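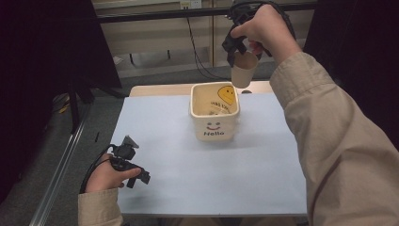
Small pot, big "Hello."

The Windowsill Comeback

Cheap herbs. That's the pitch, and people are buying it again. Loukia Tsolakis started in February with 3 basil plants from the grocery store, the floppy kind in plastic sleeves. Two died. The third is now a monster.

"I was drowning them," she says. "Every morning, a big glass of water. Poor things."

Overwatering is the usual killer, says Fabrice Gaillard, who runs the plant counter at Braveck. No drainage hole, no mercy. His fix: keep the herb in its nursery pot, drop that into the pretty one, tip out whatever collects after 15 minutes. Mint forgives you. Rosemary doesnt.

Light next. South window if you have it. Rattana Phetsri doesn't, so she grows chives and parsley on a north-facing sill above the sink and cuts them teh minute they reach finger height. Slow but steady. Her building's swap shelf went up in spring, 17 jars of cuttings on it last time we looked, mostly mint. Always mint.

What to buy? Potting mix, not garden dirt. Scissors. A saucer. Skip the fancy feed until summer, then half strength every couple of weeks.

And split the supermarket basil. One sleeve is really a crowd of seedlings fighting for room. Four clumps, four pots, a week out of direct sun. Tsolakis did hers on the kitchen floor, on newspaper, before work.

She is trying cilantro next. Gaillard says sow it thick.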